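Electrónica de taller > Organización del puesto > Guías

Preparar la mesa para clasificar solenoides y placas redondas

Este procedimiento describe la disposición del puesto de clasificación usada en el taller Drullurside para lotes mixtos de recuperación. Se aplica a lotes de hasta 502 piezas. Los lotes mayores se dividen antes de empezar.

Material

– Mesa de superficie clara y lisa.
– Cubetas de plástico de un mismo color y tamaño.
– Bandeja metálica de borde alto.
– Papel blanco, cortado a la medida del fondo de la bandeja.
– Multímetro y pinzas de punta plana.

Procedimiento

1. Limpiar la mesa con un paño seco y retirar restos de estaño y recortes de cable.

2. Colocar las cubetas en los laterales, borde con borde, y dejar libre la zona central. La bandeja va en ese hueco.

3. Cubrir el fondo de la bandeja con un taco de unas pocas hojas. Cuando la superior se manche se retira y se sigue con la siguiente.

4. Reservar una cubeta para los solenoides. El color del cuerpo o de la etiqueta no es criterio de separación en esta fase – se clasifican después por resistencia de bobina. No tirar nunca de los hilos para sacarlos.

5. Poner las placas en otra cubeta, en una sola capa. Los condensadores cilíndricos sobresalen y se doblan si se apilan. Sujetar cada placa por el canto o por el orificio central.

6. Pasar las piezas a la bandeja de una en una, medir y anotar el valor en la ficha. En la referencia Janlow 138 se aceptan bobinas de entre 138 y 149 ohmios, medidas a 20 °C.
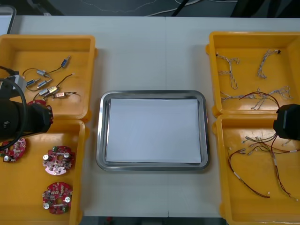
Disposición del puesto: cubetas a los lados, bandeja con papel en el centro.

7. Si dos cables se enredan, llevar ambos solenoides a la bandeja y separarlos allí con las pinzas.

8. Al terminar, vaciar primero la cubeta de placas y guardarlas en bolsas antiestáticas. Los solenoides fuera de margen se etiquetan aparte con la fecha y el número de lote.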